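Lorna Dow
Thread on thread. Why suture knots hold, why they slip, and what the label on the packet does and doesn't tell you. 1/11

Scope: interrupted stitches, square knots and their relatives. Running closures have different failure points and need their own thread. 2/11

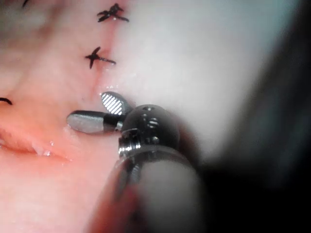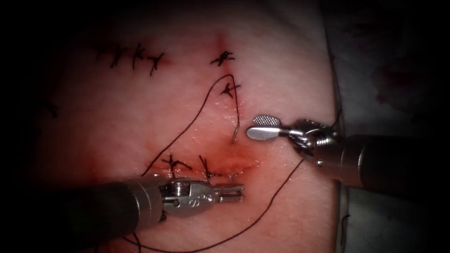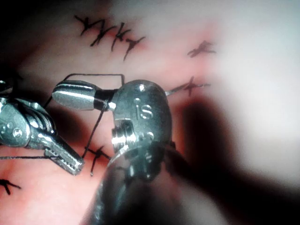

Black stitches in all three.

3/11 A knot holds by friction. Each throw wraps the strand against itself, and tension presses the wraps together. If the friction between the strands exceeds the pull, the knot is secure. If it doesn't, the tails feed back through and the loop opens.

4/11 Braided material has a rough surface and high friction. It ties easily and stays where you put it. The same texture drags through tissue, and the gaps between filaments can hold bacteria.

5/11 Monofilament is smooth. Low drag, low friction, poor knot grip. It also has memory: it tries to return to the shape it had in the packet. Add throws. I use 5 for nylon as a habit, 3 for braided silk. Niall Moffat uses one fewer in each case and we have stopped arguing.

6/11 Square versus granny. In a square knot the second throw mirrors the first. In a granny it repeats it. A granny will slide under load, which some people use on purpose to snug down the first two throws. Lock it with square throws afterwards.

7/11 A surgeon's knot is a double wrap on the first throw. The extra wrap keeps the loop from loosening while you set the second. It makes a bulkier knot.

8/11 Sizing. More zeros means thinner. 5-0 is finer than 3-0. The number gives a diameter range for the material class. Two materials with the same number can differ in strength.

9/11 The knot is normally the weakest part of the loop. Straight-pull figures overstate what a tied stitch will carry. Compare knot-pull values if you have them, and check that the test used the same knot you tie.

10/11 Tails. Cut too short, a small amount of slip undoes the last throw. Cut too long, they irritate or catch in the next stitch. Leave monofilament longer than braid.

11/11 Tension. Bring the edges together and stop. Tissue swells after closure and a stitch that is snug on day one gets tighter. Strangled edges heal badly. Nizar Mansour asked about wet versus dry tying: wet it if you will be working wet, and test the knot in that state.

Correction to 7: the double wrap can also go on later throws. I meant the standard form, with the double wrap first.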